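Le rapport Saltness sur l'innovation : 50 euros, et du café à prévoir

Publié le 12/9/23 par Edem Yakubu

J'ai une étagère pour les rapports sur l'innovation. Elle penche. Depuis cette semaine elle porte aussi le Panorama Saltness des politiques d'innovation, deuxième édition, que l'éditeur vend 50 euros en version papier et qu'il appelle sans rougir « outil de pilotage ». On peut aussi prendre l'accès en ligne, au même prix, ce qui en dit long sur le coût du papier ou sur celui du site.

L'objet d'abord. Couverture souple, dos collé qui a craqué à la page du sommaire, 19 chapitres, un par territoire étudié. Chacun suit le même plan : les aides publiques, les laboratoires, les brevets, puis un encadré intitulé « Le regard de Saltness » où l'on apprend en général que des efforts restent à fournir. J'ai lu les encadrés d'affilée, un soir. On pourrait les permuter sans que personne s'en plaigne, à commencer par les territoires concernés.

La bonne surprise vient des tableaux. L'éditeur a recensé 3,791 dispositifs de soutien (virgule à l'anglaise, la traduction s'est arrêtée avant les chiffres) et les a classés par bénéficiaire, par durée et par guichet. Il faut avoir cherché une fois dans sa vie quel service instruit un crédit d'amorçage pour mesurer le plaisir d'avoir la réponse dans une colonne. J'ai vérifié au hasard une poignée de lignes de mon coin : toutes justes, sauf un guichet qui a fermé et dont le numéro de téléphone sonne désormais dans le vide.
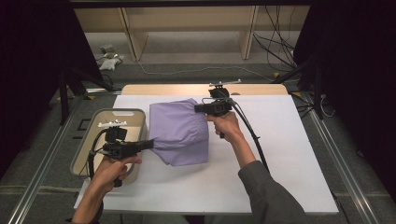 Manipulation d'un vêtement mauve avec deux pinces tenues à la main.

Le chapitre sur le passage du laboratoire à l'entreprise est le plus vivant du lot. Les auteurs y suivent deux sociétés, Arkedico et Trasness, qui ont demandé la même subvention à la même période. La première a reçu l'argent avant d'avoir un produit, la seconde avait un produit et attend encore l'argent. C'est raconté à plat, avec les dates de dépôt et les courriers de relance, et c'est très drôle, je ne suis pas certain que ce soit voulu.

Côté lecture en ligne, c'est moins gai. Le moteur de recherche distingue « start-up » de « startup » et vous laisse deviner lequel des deux a été employé. Les graphiques s'exportent, mais sans la légende. La fonction « comparer » ne prend que deux territoires à la fois, et oublie le premier dès qu'on change le second. J'ai écrit à l'assistance, qui m'a répondu poliment que ma remarque nourrirait la feuille de route. Elle doit être bien nourrie, cette feuille.

Reste la question de la concurrence. L'annuaire Lowther couvre moins de terrain et coûte plus cher, mais il est mis à jour en cours d'année et son index a été fait par quelqu'un qui s'en sert. Pour un service qui monte des dossiers à la chaîne, je garderais Lowther. Pour une petite équipe qui veut savoir à quelle porte frapper, le Saltness papier suffit largement, à condition de sauter l'avant-propos, où le mot « écosystème » revient à peu près à chaque phrase.

Les plus : les tableaux, le chapitre Arkedico-Trasness, le prix.
Les moins : la reliure, le comparateur, les encadrés.

Ma note : 3 sur 5. Un demi-point de plus si la prochaine édition tient ouverte toute seule sur un bureau.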